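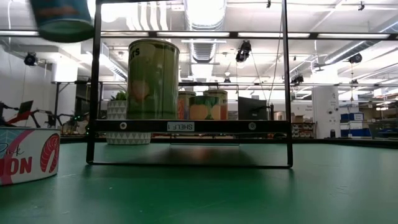 Shelf unit on the green top, with a salmon tin at the front left.

Tritow two-arm bench: a buyer's review
Posted 8th April by Maximiliano Lorente

We bought the Tritow bench to try out tinned goods handling before spending real money on a full line at Aranda. The price was 2,000 for the table, frame and fittings. The arms were a separate order and came out of last year's budget, so I'm leaving them out of the score.

The green top is smooth and wipes down easily. It does throw back glare from strip lights, and our cameras didn't like that. If your ceiling is like ours, put money aside for diffusers. We spent 600 on lighting and mounts that wasn't in the plan.

The single-board shelf is plain black metal and does its job. You can get a tall can on it with room to spare. I would have liked a second board in the box, as the extra one costs 50 and you will want it.

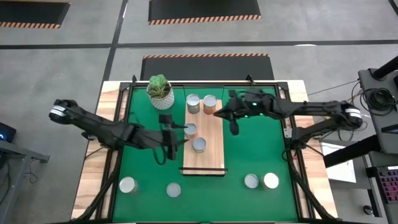
Both arms at the cutting board, cans on and off it.

Reach matters more than the brochure suggests. With an arm on each side, both grippers can get to the middle of the table, but measure your floor first. You need space for the arms, an equipment stand and somebody to walk past. Esperanza Benítez drew ours up on squared paper and we still moved it twice.

We also had a quote from Avorov. Their table was heavier and the lead time ran to August, so that settled it. Plaleris only sell complete cells, too much for a trial.

Good: solid frame, easy to clean, sensible price.
Bad: glare, one shelf board, thin instructions.

I'd buy it again for trial work. For production I would ask for a matt top and get the price of spares in writing before ordering.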